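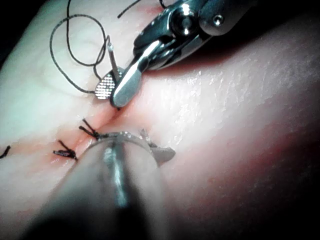

Collection for the suturing policy moved from single throws to full closures in this reporting period. An episode now covers needle pickup, the bite, the pull-through, the knot and the trim. Slack thread is the main source of bad labels. When it lies in wide loops near the jaws, as it does to the left of the needle driver here, the tracker tends to lose the needle. We have added a "thread over tool" tag so these segments can be filtered at training time.

**Episodes, as of 2/11/20**

- Recorded: 800
- Reviewed and accepted: 470
- Rejected: 189
- Still in review: the rest

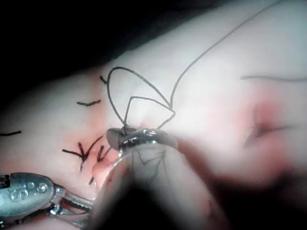

*Wrist camera view: suture thread held above the pad, with knotted stitches to the left.*

Most rejections came from dropped frames on the left wrist camera. Zorkstead replaced the cable and the problem has not come back. A smaller group failed because the operator paused in mid-knot and the segment ran over the time limit.

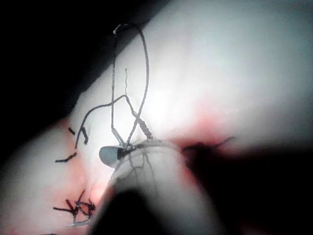

Kaja Kalniņš rewrote the review guide so that both reviewers mark the start of a knot at the same point, the first wrap. Episodes accepted under the old guide are being relabeled in batches of 10. The Amareo export script now carries both sets of labels until that is finished.

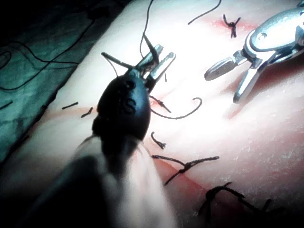 *Both instruments over the pad, jaws open.*

**Next period**

- Finish review and relabeling.
- Train the first full-closure model on accepted episodes only.
- Send the Guzmán group a held-out set for scoring.

Spending is within the Skondasik budget. We request no changes to the schedule.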